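4.2 What visitors did at the open day

We ran the Sornberg demo in simulation, on a big screen, and I'll admit I was nervous (it was our first time letting strangers pick the task!). Groups of five came through, and each got to choose something on the table for the robot to go after. Most went straight for the laptop, as in Figure 3.
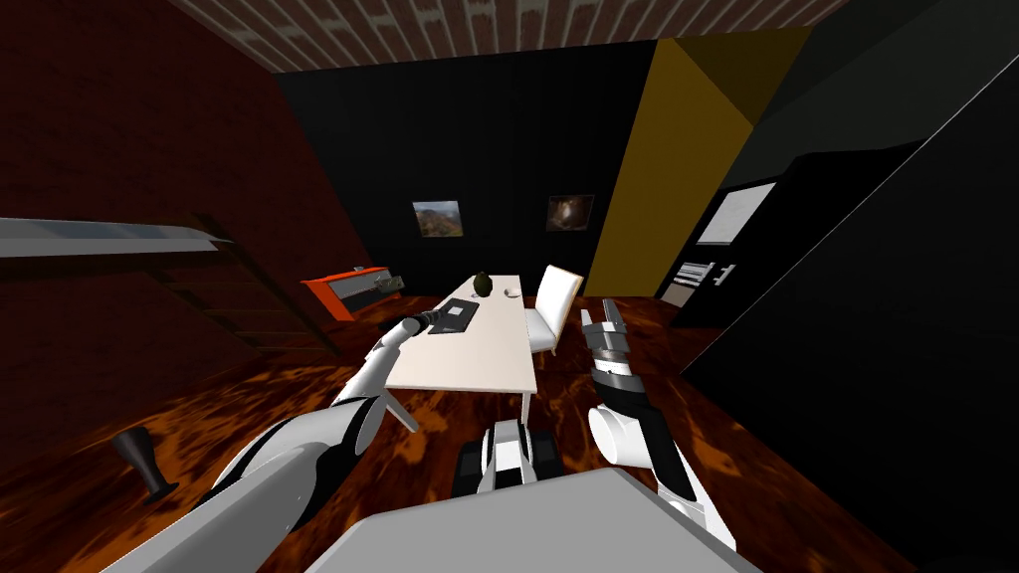
Figure 3. The simulated room, with the left gripper over the table near the laptop.

Moushumi Begum asked why we let people choose at all, when a fixed script would have given us cleaner numbers. Fair point, and we did argue over it back in May. But I wanted to hear what people would ask for, and 13 of the requests we wrote down that day were ones our Alis planner had no template for. We come back to those in Section 5.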